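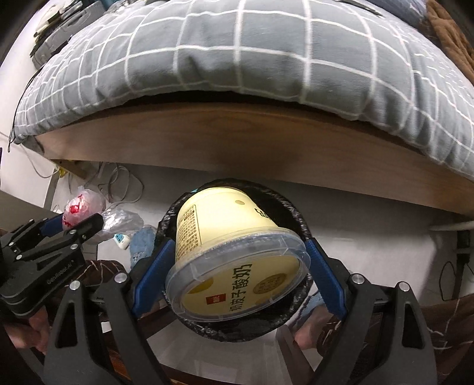
Search this board Go
Home | Threads | Rooms & Storage | Cleaning | Members | Log in
Print this page | E-mail this thread

Keep the yogurt tub or toss it?

gudico68
My sister swears by saving every big yogurt tub that comes through the door. I say a tub with 奶皮子酸奶 printed on it in letters you can read from across the bedroom is trash, and belongs in the bag with the rest. She says storage. Who's right?

brine_and_dine
Your sister. Wide mouth, lid included, costs nothing. I have 10 of them holding screws, rice, hair ties, whatever.

Sirkka Kuusisto
And how many of the 10 have you opened since March? I've read this advice for years and I don't buy it. People save the tub, then they save a second tub in case the first one cracks, and then they need a shelf for tubs. The lids go cloudy and stop sealing. Rinse it, check if your town takes that plastic, and let it go.

brine_and_dine
Mine seal fine.

Sirkka Kuusisto
With water in them, upside down? Try it over the sink and report back.

gudico68
The tub isn't even the worst of it. Snacks get eaten on the bed and the packaging stays there. Boxes, bags, all of it.
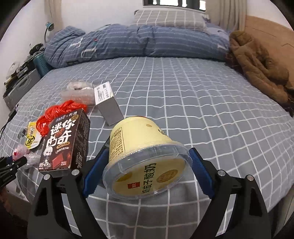 The tub, with the snack box and red bag still on the bed.

paleporch
I'd start with the bags, personally. A brown box standing up on a sheet takes two seconds to pick up. Crumpled plastic bags breed. Does anyone really reuse those?

brine_and_dine
Yes, as liners for small bins.

paleporch
How many small bins do you own, though?

tesance_dan
Has anybody tried the Breron bins with the two halves, one side for recycling? A guy at work says it fixed his bedroom mess. I have my doubts - if you won't walk a box to one bin, I don't see why you'd walk it to a fancier one.

Sirkka Kuusisto
Agree with Dan. I had a Bravo with the foot pedal and all it did was pinch the liner. A plain round bin next to the bed with a black bag in it does the job.

brine_and_dine
Next to the bed is exactly why the food ends up there. Move the bin to the kitchen and eat in the kitchen.

gudico68
She's not going to eat in the kitchen. I've had that argument.

paleporch
Then keep one tub, for pens or something, and toss the others as they come. She gets her storage and you get your floor back.

Sirkka Kuusisto
One tub, fine. I give it till summer before there's a second one inside it.

gudico68
Showed her this thread. She says Sirkka can come over and do the water test herself.

Replies: 14 | Views: 728
Print this page | E-mail this thread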